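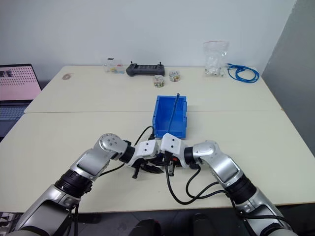

Notes on bimanual teleoperation, part 2

25 July 2022

The second pair of leader arms came back from Florin Lungu with new encoders, so recording on the Paiva setup has resumed. The target is 50 usable demonstrations of one task before the August review. We have six.

Most of the discarded takes fail for the same reason. When the two grippers work close together in front of the bin, the operator stops watching the fingertips and starts watching the wrists. The wrists are wide. Two white housings side by side leave very little room between them, and the operator backs one arm off to get a better view. The policy then learns the backing off. Jeptoo Mushi trained on an early batch and got a left arm that retreats before every grasp, with nothing there to retreat from.

Changes so far:

Start pose. Both grippers begin low over the table, fingers down, next to each other. Starting wide gave a long approach with too much variation between operators.

Scaling. Leader to follower is now 1:1 in rotation. The reduced setting felt smooth but needed a regrasp of the handle for any turn past 90 degrees, and each regrasp shows up as a pause in the data.

Cables. The loops from the right gripper hang down to the tabletop. I have asked Abílio Carrilho for a clip partway up the forearm. Until it is fitted, operators keep the right wrist from rolling outward.

Clutter. The far table holds the parts containers, a bag of small white pieces and a coiled blue cable. I left it as it is. Clearing it gives a clean background that the policy will not see again.

Hand guiding is still on the list. It gives better contact forces, but a person's arms end up in the camera view, and Crescencio Orozco's masking script drops too many frames. For now it is remote control only.

Next post: time alignment between the two arms, and why I no longer trust the timestamps from the left one.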